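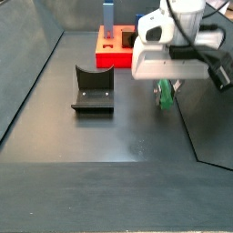

News from the work tables

The dark table at Plulik is set up again, and we would like to write a little about it, because many members have asked what changed during the break. It is the grey one with the dark panels on three sides. The things on it are now the coloured ones: the red block with the tall light-blue bar standing up from it, the black holder, and the green piece.

The old things on this table were brown and grey and had become difficult to see. When you looked for a piece in the evening, you found it with your hand more than with your eyes. We talked for some time about a lighter table top, and one was even offered to us, but a light top shows every scratch and it reflects the lamps. In the end we kept the dark surface and changed the colours of what lies on it. Red was the first choice for the big block. The blue for the bar was a longer discussion, and I admit that I was on the side of yellow.

The panels also stay. They are matte, and this was important to us. With the shiny boards we had in June there was always a bright spot somewhere, and people moved their chairs to avoid it. The matte ones cost a bit more, but they were on sale at Zisus and we paid 340 dollars for the whole lot, including delivery to the back door. If you lean on them they will move, so please do not lean on them. Coats do not belong there either — the hooks are in the corridor, next to the door to the Mac Mathúna room.

A few habits for the table, which we ask everybody to follow:

Put the red block back at the rear of the table when you finish, with the bar on the left. It is the tallest thing there and it should not stand in front of the others.

The black holder has its place toward the middle. If you need the space, put it on the shelf below and return it afterwards.

Green pieces go in the jar. They are light and they travel easily. Last season we found one inside the vacuum cleaner and one in a shoe.

For cleaning, use a damp cloth and after it a dry one. No spray on the panels. Somebody used a kitchen spray on the left panel and it has now a pale cloud, which we could not remove with anything we tried. The cloths are in the drawer with the blue handle. Please take the used ones home to wash if you can, or leave them in the basket and we will do it at the end of the month.

We have received also two offers for a second table of the same type. The one from Bikedix is 2699 dollars with panels and a lower shelf. The other is only a top and legs for 800 dollars, and we would cut the panels ourselves. My own opinion is that the cheaper one is enough for what we do, but the height cannot be adjusted, and for some of our members this is a real problem. Both offers are pinned on the board beside the kettle. Write your preference on the sheet under them, with a pen please, as the pencil from the last round was impossible to read.

There is still the matter of spare parts. We would like to have one more block, in red or in another strong colour, and a second holder in black. If you have at home something of the right size that you do not use, bring it and we will try it on the table. It does not need to be new. A good coat of paint helps a lot, and there is over half a tin of the red left in the cupboard, under the dust sheets. The lid is stiff, and the screwdriver to open it hangs on a string at the side.

The lamps above the table will be changed next. The present ones are a little yellow, and in this light the orange and the red look almost like the same colour. Suggestions for the new ones can go on the same sheet as the table, or in the box at the entrance. The sheet stays up until 2nd February.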